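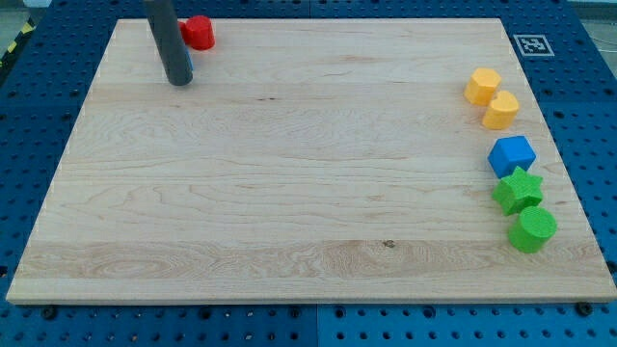 Tutorham Community Woodshop – Bench Room Inspection
March 2019
Inspected by: Ilham Liew
Copy to: Costel Petek

1. Exits and aisles
Rear door opens fully – OK
Main aisle clear – NO. Offcut cart parked across it. Moved during inspection, please keep it by the rack.

2. Fire
Extinguishers charged and tagged – OK
Oily rag can has lid – OK, but it was almost full. Empty it every night.
Finish cabinet closed and latched – OK

3. Table saw
Riving knife fitted – OK
Guard in place – NO. Found on the shelf behind the saw. Saw is locked out until it goes back on.
Push sticks within reach – OK. One is badly chewed up, throw it out.

4. Dust collection
Bag below the fill line – OK
Hose to planer – split near the clamp. Taped for now. Replacement to be ordered from Mandagi.
Floor swept under machines – Fair. Build-up behind the band saw again, same as last time.

5. Boards and storage
Maple stacked flat and stickered – OK
Long stock strapped upright – NO. Second strap missing.
Boards checked for nails and loose knots before planing – members say yes, log sheet says otherwise. Fill in the sheet.

6. Electrical
Cords free of damage – one failed (orange, 40 ft). Cut up and binned.
Panel clear – OK

7. First aid
Kit stocked – short on large bandages and eyewash
Accident book – nothing new since last inspection

Result: pass with corrections. Items 3 and 5 to be rechecked by Costel before evening class.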